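Glossy white desks: worth it?

skimard_9
Got mine in October and I love it! Everything looks so crisp on it, even my daft chrome Ferris wheel with the coloured balls. Anyone else?

Levier
Mine went back after 2 weeks. Fingerprints everywhere, and the lamp glare gave me a headache. Matt oak all the way.

skimard_9
Oh no, I wipe mine down each night and it comes up lovely. A black mouse pad is a must though, my mouse went haywire on the bare gloss.

tutura20
Disagree on the pad, mine tracks fine without. Does marker pen come off?

skimard_9
Lucky you! My white mouse just about vanished on the white top as well, so the black pad wins twice for me.

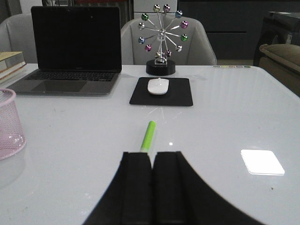

As for pens, I've only tried the lime green one and it came off with a damp cloth (phew). I'd still keep the cap on!

Levier
Still say oak.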